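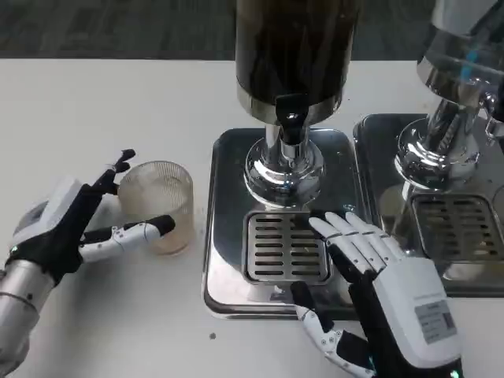

图4 白色台面上并排放置的两台不锈钢饮料桶，左侧为一只带棱纹的玻璃杯。

4.2 等一杯咖啡的工夫，人们都聊些什么

上一节讲的是会议室里的说话方式，那部分材料整齐，转写起来也痛快，一个人说完另一个人说，连打断都打断得很有礼貌。到了茶水间就完全是另外一回事了。我得先坦白，开题的时候我压根没打算把茶水间单独写成一节，当时只想拿它当个对照，写两三段就过去。结果整理录音整理到后来，我发现自己在备忘本里写满了“见茶水间那段”“又是茶水间”，会议室的笔记反倒越写越薄。Hrefna Riis看了我的初稿，在页边写了一句“你明明更喜欢这一部分，为什么藏在脚注里”，我想了两天，把脚注全拆出来，重写成了现在的样子。

先说材料。Briem公司在Prastport的办公楼里有一个公用的饮料角，同一层的几个部门都去那里接咖啡接水。我在那里做了7周的观察，征得同意之后录下来的谈话，按本文3.1节的标准切分，一共得到74个片段。所谓一个片段，就是从有人开口打招呼（或者不打招呼直接开口）算起，到参与者都离开或者彻底不再说话为止。这个标准听起来清楚，用起来相当折磨人：有人说完“那回头再聊”，往外走了几步，又扭过头来补了一大段，这算一个还是两个？我和Hrefna各切各的，然后坐下来对，对不上的就争，争不出来的就重听。最后的规矩是，只要话题没有断，脚已经迈出去也算同一个片段。

除了录音，我还访谈了14位员工，访谈提纲见附录。我尽量不在饮料角里做访谈，那样太像在抓人。多数是约在楼下的小会客室，也有两位坚持边走边说，录音里全是鞋跟的声音，转写的时候我没少叹气。

4.2.1 开场白出奇地单调

我原以为闲聊的开场会五花八门，毕竟大家都夸Briem的气氛活跃。可是把74个片段的头一句排在一起看，真的很像同一个人说的。天气、困、忙、周围的声音太吵，来来回回就是这些。最常见的是拿手头正在做的事开头：“你也来一杯？”“今天第几杯了？”这类话轮几乎不含信息，问的人对答案也没有多大兴趣，我听到过对方答了一句完全不相干的话，两个人照样顺顺当当聊了下去。

语言学里管这种话叫寒暄功能，教科书上一般一页就讲完了。我想多说几句，因为我的材料里有一点跟教科书的说法不太合。教科书上的寒暄像一扇门，推开以后才是正经谈话；饮料角里的寒暄经常自己就是全部。有19个片段从头到尾只有寒暄，没有任何可以写进会议纪要的内容。起初我把这19个单独放进一个文件夹，名字起得很不客气，叫“没用的”。后来做访谈，我顺口拿这些片段问当事人，他们居然记得很牢。

Amerley Opoku在财务部，入职时间不长，她跟我讲过这么一段：

“刚来那阵子我谁也不认识，有个同事每次碰见我都问我今天忙不忙。我每次都说还行。就这么一句，说了一个多月吧。后来我有一张单子实在看不懂，我第一个去问的就是他，连他姓什么我都是那天才弄明白的。”

我把这段录音听了好几遍。那一个多月的“还行”，放进任何一个内容分析的表格里都会被编码成零，可是到了要开口求助的时候，它们全都算数。听完之后我老老实实把文件夹的名字改了。

4.2.2 谁在等，谁在走

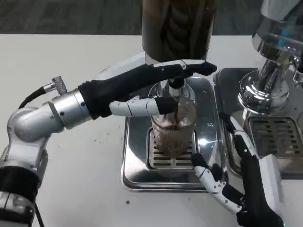
等待的时间长短，对谈话能走多远影响很大，这是我在所有因素里最先注意到的一个。接一杯东西本身花不了多少时间，可是只要前面还有一个人，后面的人就有了一个正当的理由站在那里，手里拿着空杯子，眼睛总要往什么地方看。桌上的东西在这时候就派上了用场，它给两个不熟的人提供了一个可以一起看的对象，不必直愣愣地看着对方的脸。像这种又高又暗的圆桶立在白台面上，远远就看得见，排队的人目光落上去非常自然，我的录音里也确实有一批谈话是从评论咖啡开始，然后一路滑到别处去的。Tetteh Agbenyega说得更直白，他说他跟隔壁组的人在电梯里从来不讲话，“电梯里没有东西可看，只能看楼层”。

我很喜欢他这个对比，回去就把电梯加进了观察笔记（只做笔记，没有录音，伦理申请里没写电梯，我也不敢乱来）。电梯里同样要等，同样是两三个人站在一小块地方，可是几乎没有人聊得起来。区别在哪里？我现在的想法是，接咖啡的等待是有次序的，每个人都知道自己排在谁后面，轮到自己时要做一个动作，做完就可以走。这个动作给谈话划了一条大家都看得见的界线。聊得不投机，接完就走，谁也不丢面子；聊得投机，接完了还不走，那就是一个很清楚的信号，对方一看就懂。电梯什么时候开门由不得你，走出去也说明不了什么。

“接完了还不走”这件事值得展开讲讲。我在笔记里给它起了个临时的名字叫“多站一会儿”，Hrefna嫌这个名字太随便，我们试过几个像样一点的术语，都不如这个好用，最后就保留下来了。多站一会儿的人有一套很相似的做法：先把杯子拿稳，身子往旁边让半步，给后面的人腾出地方，脸却还朝着原来说话的那个人。让的那半步很关键。没有这半步，后来的人就会觉得自己被堵在外面，谈话的气氛马上就紧了。我有一段录音，前面说得好好的，忽然三个人一起沉默，然后有人很轻地说了声“借过”，之后的谈话再也没有接上。

Kwaku Alhassan做技术支持，他是我访谈的人里站得最久的一位，自己也知道。我问他会不会觉得耽误工作，他想了一下：

“我的工单里有些毛病，人家是不会写进系统的，觉得太小，不好意思写。可是站在那儿端着杯子的时候就好意思说了。‘哎，我那个打印老是偏一点点，没事，不着急。’你看，他说不着急，可他跟我说了。”

“没事，不着急”这几个字，在我的材料里反复出现，位置也很固定，总是跟在请求的后面。关于请求的弱化手段，第二章已经综述过，这里不重复。我只想指出一点：同样是弱化，写在邮件里的“不着急”常常真的被人当成不着急，搁着搁着就忘了；当面端着杯子说出来的“不着急”，听的人往往当天就去办了。我没有系统地追踪过每一个请求后来怎么样，所以这一点只能当作受访者的说法来报告。不过说这话的人不止一位，而且互相不在一个部门。

4.2.3 上午的话和下午的话

时间也有讲究。上午的片段普遍短，句子也短，很多人还没有完全醒过来。下午三点以后，片段明显变长，话题也杂得多，孩子上学、换轮胎、谁家的猫又跑了，什么都有。我一开始很得意，觉得抓住了一条规律，专门画了一张表。后来Aba Nartey一句话就把我说愣了：下午的咖啡桶经常快见底，出得慢，大家当然站得久。

她的意思很简单，我却完全没想过。我一门心思在人的疲倦和情绪上找原因，没想过容器里还剩多少也可能管着谈话的长度。她的解释对不对，我手上的材料没法判断，因为我那7周里从来没有记过桶里剩多少，录音里也听不出来。如果有人要重复这项研究，我很诚恳地建议，笔记本上留一栏专门写这个。我自己在2月补做了几次短时间的观察，试着记了一下，次数太少，不足以下结论，所以没有放进正文的表里，只在这里提一句。

顺带说一下饮品的种类。公司那段时间换过供应商，从Roleo换成了Puron，换的头几天，饮料角的话题几乎被这件事占满了，人人都有意见，连平时只点头不说话的人也开了口。我当时有点懊恼，觉得材料“污染”了。现在回头看，这倒是一个难得的机会，能看到一个本来谁都不当回事的共同物件，一旦有了变化，可以在多短的时间里把一层楼的人拉到同一个话题里来。这批片段我做了标记，计算片段长度的时候没有剔除，分析话题分布的时候单独列出。剔与不剔的两种算法我都试过，话题分布差别很大，片段长度的差别很小。

还有一个现象我到现在也没有完全想明白。换供应商以后，抱怨的话很多，可是抱怨的人几乎都用“我们”：“我们以前那个好喝多了”“我们这层的怎么这么淡”。同样是这批人，在会议室里谈工作，用“我们”的时候要少得多，常常是“我这边”“你们那边”。财务和技术支持在会议上要隔着一张桌子谈预算，到了饮料角却可以一起嫌弃同一杯咖啡。我不想把话说得太满，指称的选择受很多东西影响，会议里有明确的分工，说“我这边”可能只是为了准确。可是Amerley在访谈里用了一个词，她说那几天像“邻居”，我觉得这个词很准，就在编码本里给这类“我们”单开了一类，叫作邻居用法。4.3节会把它跟会议材料放在一起比较。

4.2.4 几个没有处理好的地方

最大的问题当然是我自己。我在饮料角一站就是半个上午，再怎么低头装作看手机，大家也知道我是谁。刚开始的录音里，有好几个片段的参与者说着说着就压低声音，还有人干脆冲着我笑，问我这段用不用得上。我把第一周的材料听完，觉得别扭的地方实在多，可是要说哪一段完全不能用，又很难划线。最后的处理是，凡有人直接提到录音或者提到我的，都在附录里标出来，读者可以自己判断。

其次是杂音。金属和玻璃碰在一起的声音特别尖，转写的时候常常正好盖住句末的语气词，而语气词恰恰是我最需要的东西。听不清的地方我一律按缺失处理，没有去猜。Hrefna建议换指向性更强的话筒，我们试过一次，人声是清楚了，站在旁边的人的应答却几乎收不进来，“嗯”“对”“可不是嘛”全没了，谈话听上去像一个人在自言自语。两害相权，我还是用回了原来的那支。

再有就是不喝咖啡的人。他们来得少，停留得也短，接了水就走，在我的材料里几乎没有声音。Tetteh提醒我，他们组里有两位同事从来只喝自己带的茶，中午在座位上聊得可热闹了。换句话说，我录到的“办公室闲聊”，严格讲只是“会走到饮料角来的人的闲聊”，这两者之间差着多少，我说不好。标题里我已经把“办公室”三个字改掉了，正文里如果还有漏改的地方，请读者按后一种意思理解。

片段的完整清单和编码结果见附录C，访谈摘录的原话保留了受访者的口语习惯，只删去了涉及第三人的部分。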